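Chapter 7
Keeping Warm: Textiles and the Household

Learning goals

After reading this chapter, students should be able to define thermal resistance in clothing, describe how pile fabrics hold air, and compare the care needs of wool, cotton and polyester fleece.

7.1 Fabric and still air

A fabric does not produce heat. It slows the loss of heat from the body, and it does so mainly by holding air in place. Air that is kept still conducts heat poorly. Air that moves carries heat away. For this reason the thickness of a garment and the closeness of its outer surface matter more to warmth than the weight of the fiber in it.

The early chapters of this book treated fiber and yarn. Chapter 7 turns to finished cloth as it is used in the home: blankets, linings, outer garments and bedding. The household survey carried out in the town of Irkamis supplies most of the figures. It covered 592 households, of which 419 reported owning at least one fleece blanket or jacket. Wool blankets were less common and were kept for a longer time. Full tables appear in the appendix.

7.2 Pile fabrics

A pile fabric has a ground layer and a raised surface. In velvet and terry cloth the pile is formed during weaving. In fleece the cloth is knitted first and the surface is then brushed, so that fine fiber ends stand away from the ground. Brushing may be done on one side or both. Shearing follows in most mills and gives the surface an even height.

The raised surface has two effects. It increases the volume of air held by the cloth, and it reduces the area of cloth in direct contact with the skin. Both effects are weakened when the pile is crushed or matted. Wind also reduces the warmth of an open pile, and a closely woven outer layer is therefore advised in exposed places.

Color has little bearing on warmth indoors. It does bear on care, as deep shades may release loose dye in the first washes.

Figure 7.1 Fleece in a rust-red shade.

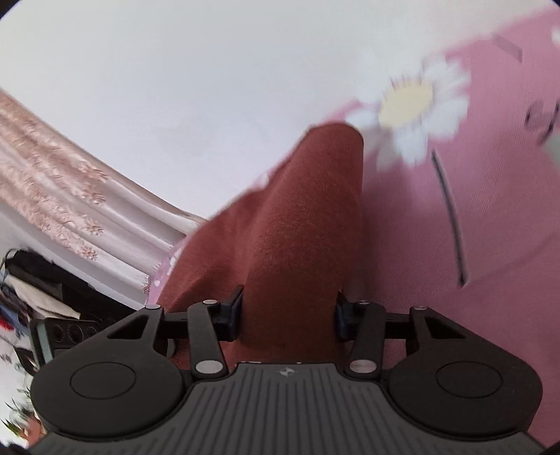
Elīna Kuusk objects that a chapter on warmth gives too little room to wool, which in her view keeps more of its value when damp and sheds less in the wash. The point is a fair one, and Section 7.4 returns to it with results from the Fevier washing trials.

7.3 Terms used in this chapter

Ground: the base layer of a pile fabric.
Loft: the thickness of a fabric under light pressure.
Pilling: the gathering of loose fiber ends into small balls on the surface.

Students should review the units of thermal resistance in Chapter 3 before beginning the exercises. Exercise 2 requires a fabric sample, a ruler and a flat weight of 700 grams.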